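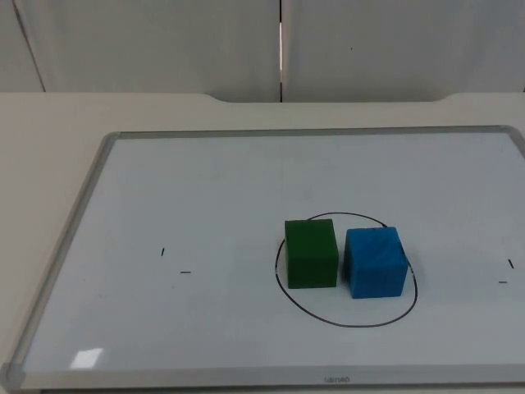

3.2 Sampling

Soil cores were taken at 19 plots near Kanville in December, to a depth of 50 cm. Nitrate was lowest under rye – the Zilgate plots in particular.

Home | Issues | Authors | Search 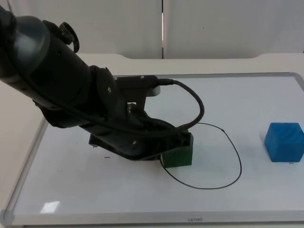
Last modified: 2025-03-24

Bare plots drained faster after rain. Figure 4 gives nitrate by depth for all 454 subsamples.

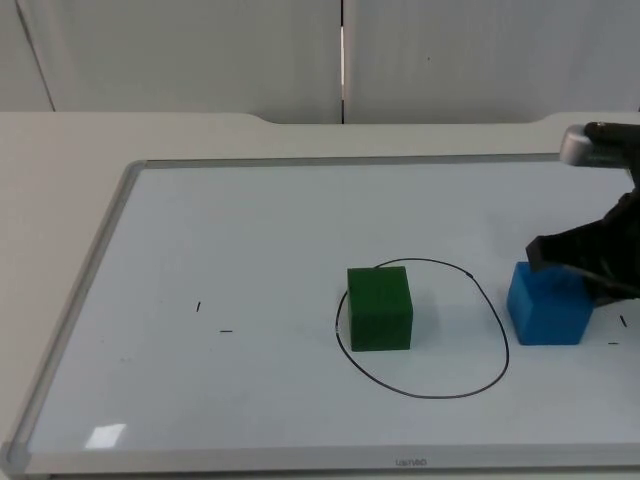 Why were the cores taken in winter?
Most nitrate leaching in these soils takes place after harvest, when crop uptake is low.

Figure 4. Nitrate by depth, rye and bare plots.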